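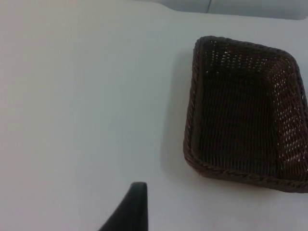 The wicker basket on the white table, with one finger of the Plumero gripper.

Evaristo Ledesma keeps the arm in the back half of his garage, bolted to a steel plate. He named it Plumero after its first job, dusting a shelf, and kept the name when the duster came off. The present job is tidying: pick small things up from a tabletop and put them in a basket.

"The first basket was a plastic bin with straight walls, and that was too easy," he said. "Wicker has a rim with real thickness. If you come in low, you touch it, and then everything you know about where the basket sits is wrong."

The braided rim is what he has spent most of August on. The controller, a small board running his own program called Skellis, looks for the outline of the opening and aims for the middle of it. A dark basket on a white surface gives a strong edge on the outside. Inside, he said, the trouble begins.

"The floor is nearly black and the walls let light through. The program took the bright dots for objects. It went down into an empty basket to fetch them."

He fixed that by ignoring any bright spot below a set size. The limit is a single line in the settings file, and he changes it by hand when he changes the lamp. An automatic version was tried and removed.

The basket is also allowed to sit at an angle. Ledesma turns it between runs and does not tell the program. Skellis fits a rectangle with rounded corners to whatever part of the rim the camera can see, then guesses the rest. When one side is out of view the guess is poor, so the arm moves over and takes a second look before it commits. That adds 2 seconds per cycle. He considers it a fair price.

The fingers are printed in black and taper toward the tip. Earlier ones were square at the end and caught on the weave. The current shape is version 4. "The taper costs me grip area," he said. "I can hold a marker or a sock. I can't hold a full coffee can, and I don't plan to."

Asked what the build cost, he gave a figure of 670 dollars, without the table. The largest share went to the motors. The wrist joint was the one part he bought twice, after the first set of gears stripped under a load he describes as "my fault, entirely."

His test is 300 cycles in a row with no contact with the rim. He has not passed it. The longest clean run ended when a cable tie on the forearm worked loose and pulled the camera plug halfway out. The cable now runs through a sleeve, with slack at the elbow.

The next change is to the software. Skellis stops the whole arm on any error, including ones that need only a retry, and Ledesma wants to separate the two kinds. He also has a second basket, round and much lighter in color, waiting on a shelf.

"I expect the outline code to fail on it," he said. "It's written for corners."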